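**Progress report for May - translation of the Grodatent novels**
Prepared by Catinca Grecu, translator and project lead, for the Stilard reading fund

Work on the second book, *The Salt Door*, has reached the last part of the first draft. The complete original has 619 pages, which makes it almost twice as long as the first book. I have six chapters left to translate. The sample chapters you asked for in your last letter are already with your office.

**Where the story stands**

For the new members of your reading board I repeat the plot in short. Ilve is twelve and lives with her grandmother above the ferry station of Grodatent. In the first book she learned that the fog over the river can remember voices. In the second book the fog starts to answer, and it answers with the voice of her brother, who left the town before she was born. The teachers at the bell school forbid the children to go near the water, but Ilve goes anyway and finds a door made of salt under the old pier. The person who keeps the door is not a stranger, and I ask the board not to mention the name in the catalog text, because one review of the original has already spoiled it.

**Language questions**

The river people speak in old rhymes. In the Moldovan edition, which I compare with the original when a sentence is unclear, the rhymes were removed and everything is plain prose. I decided to keep them. This takes a lot of time, and some rhymes I have written again four or five times. The song of the bell ringers in chapter nine is still not good. I marked it in yellow in the file.

The name of the fog spirit was also a problem. In the first book we used "Murmur". The author now gives the spirit a sister, and the two names must sound alike, so the sister will be "Marrow". The editor was afraid it is too dark for readers of ten years. I think it suits her, as she is the one who takes the shadows from the ferry passengers. We agreed to keep it until the test reading is finished.

**Test reading**

The school library in Trendatville read the first half with 2 groups of pupils. Both groups liked Ilve's grandmother best, which I did not expect. The younger group got lost in the council chapters, where too many adults talk. I cannot cut these chapters without permission, so I wrote to the author and proposed a list of characters at the front of the book. She agreed and will draw a small map as well.

**Budget and delay**

From the May payment, 200 remains unspent in the line for printing test copies, as the library printed one set with its own paper. I ask to move this sum to the proofreading line. The proofreader needs more hours than planned on account of the rhymes.

The draft is behind the plan by two chapters. The reason is the bell song and also my illness at the start of the month. I do not ask for a new deadline at this moment.

**Next steps**

- finish the last six chapters
- send chapters one to twelve to the proofreader
- receive the map from the author
- second meeting with the Trendatville readers - the librarian will propose the time

Please send comments on the sample chapters to me directly.

Catinca Grecu
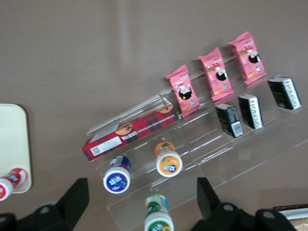 *Snack packets on a clear stepped stand.*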